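**Jun 30, 2020. Sim bench, lounge room set**
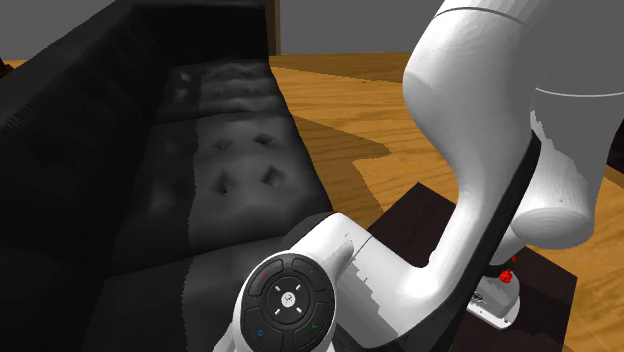 *Shewit Jemal*

Anselmo wants the Vovgate demo in the lounge room, so the arm is now between the black sofa and the low table. Gripper points down at the tabletop, wrist passes over the corner of the seat cushion. I'd call that a bad spot for it. Moving the base is on my list, again.

Fesesora says their evening cleaning crew will go from 29 people to "supervisors." I asked what a supervisor does for a whole shift and got a slide. My guess is they stand next to the thing and press buttons when it stops. Same hours, duller work, and they get the blame for the stops.

Batch of 400 episodes queued overnight on the Skustaleck settings. I don't trust the leather. Tufting and wrinkles look nice, but all of that is a picture of a soft cushion and I have no idea if contact treats it as soft. Ask Tapsell what the stiffness value is and where they got it.

Anselmo Salcedo's note from this morning: "clean run = ready for site visit." I don't agree. Want 5 of the crew to see it before December and tell us which parts of the job they'd hand over. So far we picked for them.

To do: base position, shadow edge on the floor (stepped, ugly), log 1257 still unread.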